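The Long Lunch in Grumunby

The Camimari opens at 11, and by noon in March the tables by the window are gone. It seats 116, which is large for a town of 2,287 people, and it fills because the families who eat here tend to come in groups of eight or more and stay until the tea runs out.

Amerley Nutsugah bought the place 14 years ago from the couple who had run it as a noodle house. She kept their broth and changed almost everything else. The menu went from two pages to one. The lunch price stayed where it was for three years, then went up by a dollar, and she still hears about it.

Shared meals are slow to serve. A party of ten wants the fish to land at the same time as the greens, and the rice before both. Nutsugah's kitchen sends dishes in an order written on a strip of paper clipped above the pass. Soup goes first. Anything fried goes last, straight from the oil. The cooks have 20 minutes from the first plate to the final one, and on holidays they miss it.

"People forgive late," she says. "They don't forgive cold." 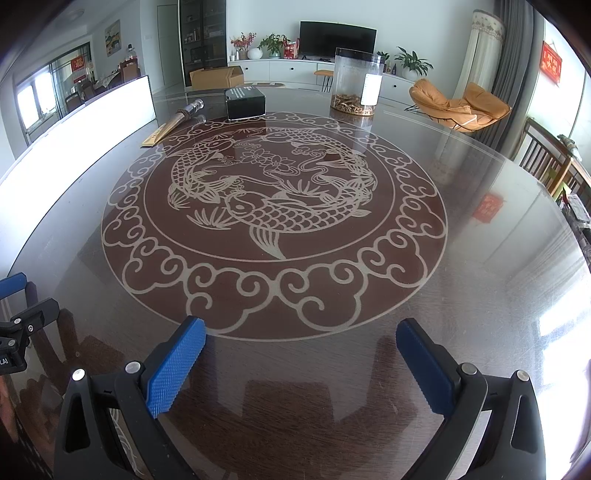 Three carp circle among lotus flowers on a round table.

She thinks round tables suit this kind of eating. Every seat is the same distance from the middle, and an older aunt can reach the fish without asking. The drawback is space. Square tables push together and round ones don't, so a party of 14 ends up split, with the children usually sent to the second table.

A second dining room on Plondance Street is planned for next year. It will have its own kitchen and a shorter menu, and the broth will still be made at the Camimari and driven over each morning before eight.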